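About the School Library

Rivas School Library

The library at Rivas School serves every student from the lower grades through graduation, together with all teaching and office staff. It occupies the ground floor of the Bunder Building, beside the main courtyard, and is open on every school day from the first bell until the close of after-school study. Students do not need a pass to visit before school or at lunch. During lessons, they may come with a class or with a note from their teacher.

Our Purpose

The library exists to support reading, study and independent research. It provides books and other materials suited to the ages and interests of our students, teaches them how to find and judge information, and offers a quiet place to work. We buy new titles each term in consultation with the academic departments, and students may suggest a purchase at any time by filling out a card at the front desk.

Our History

The first library at Rivas School was a single classroom with 323 books, most of them given by families in Cloravville. It moved twice as the school grew. When the Bunder Building opened, the collection was brought together in one place for the first time, and the former reading room was returned to the history department. The collection of the Okach Street School was added when the two schools merged, and many of those volumes still carry the Okach bookplate inside the front cover.

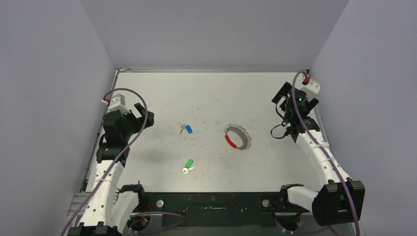
The merger also brought the local history shelf, which holds town directories, school yearbooks and bound copies of the student newspaper. These items may be read in the library but may not be taken home. Families and former students who wish to consult them are asked to write to the library in advance so that a visit can be arranged outside lesson time.

The Collection

Students may borrow from more than 2,000 fiction titles, arranged by author, and from a nonfiction collection arranged by subject. Graphic novels, poetry and plays have their own shelves near the windows. The library also holds 103 audiobooks and a growing number of books in Spanish, Portuguese and French. Current magazines are displayed by the entrance, and back issues are kept for one year.

An online catalog is available from any school computer and from home. Students sign in with their usual school account to search for a title, renew a loan or place a hold. The same page gives access to the encyclopedias and article databases to which the school subscribes.

Borrowing

Lower school students may borrow two books at a time and upper school students may borrow six. Loans are for three weeks and may be renewed twice unless another reader is waiting. The library does not charge fines for late returns. Families are asked to pay the replacement cost of a book that is lost or damaged beyond repair.

Study Space

The main room has seating for 64 students. Two smaller rooms are available for group work and may be reserved at the front desk up to one week ahead. Food is not permitted in any part of the library, although water in a closed bottle is welcome.

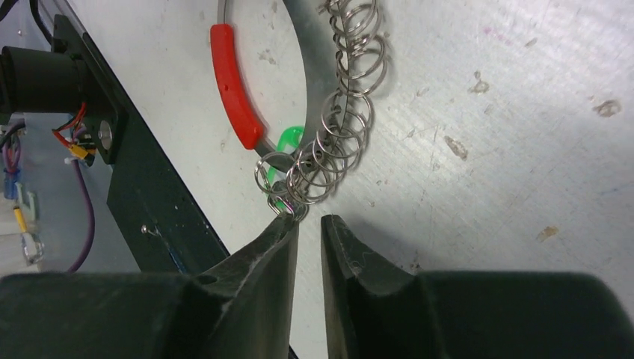
Red grip and curved metal band on a light gray tabletop.

Instruction and Events

Every sixth grade class attends a series of library lessons in the fall covering the catalog, note taking and the proper citing of sources. Upper school students preparing long research papers may request an individual appointment. The Cloravville Reading Prize is held each May, when students vote for their favorite book from a list drawn up by the library and the English department.

Student Assistants

Students in eighth grade and above may apply to serve as library assistants. Assistants shelve returned books, prepare displays and help younger students at the catalog computers. Application forms are available at the front desk at the start of each term and must be signed by a parent or guardian.

Contact

Questions about the library may be left at the front desk or sent through the contact form on the school website. Messages are answered within two school days during term.

Page last reviewed 11/4/20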